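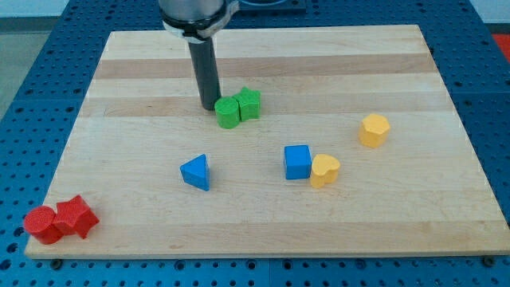 What was the Tapley block set work funded to deliver this year?
A finished and tested set of small colored wooden shapes for sorting and matching, with written instructions for setting out and packing away, ready for use at the Conholm and Disthorpe sites.

Status at the end of May

Shapes and colors are fixed. The set uses red, yellow, green and blue, and includes cylinders, five-pointed stars and triangular prisms. The drawings were closed in March and have not been reopened. Colov supplied the finished blocks in two deliveries. The first was short of stars and the balance came with the second.

Total delivered: 216 blocks. Of these, 5 were rejected at inspection, all for rough edges on the star points. Colov has agreed to replace them at no charge.

Work surface

Blocks are set out on a light wooden cutting board made of glued maple strips, laid on the blue perforated table. The board was chosen over painted trays after the spring comparison at Conholm. Its banded grain runs from side to side, and staff there used the bands as a guide when placing blocks in rows. We have added this to the setup sheet as an option. Boards are to be wiped with a barely damp cloth and stored flat.

Handling trials

The plan called for 2000 placements before release. Conholm has completed its share. Disthorpe started late while its storage room was being repainted, and the combined total is now almost 2000. No paint loss has been recorded on the flat faces. Slight wear has been noted on the long edges of the prisms. It does not affect use, but the inspection form now has a line for it.

Instructions

The setup sheet is in its third draft. Changes from the second draft: cylinders are stood upright, stars may touch a neighboring block, and the triangular face of a prism is turned toward the user.

Spending

Materials are within budget. Freight ran over because of the split delivery, and the difference was met from the printing line.

Next period

Complete the Disthorpe trials. Receive and inspect the replacement stars. Issue the setup sheet to both sites.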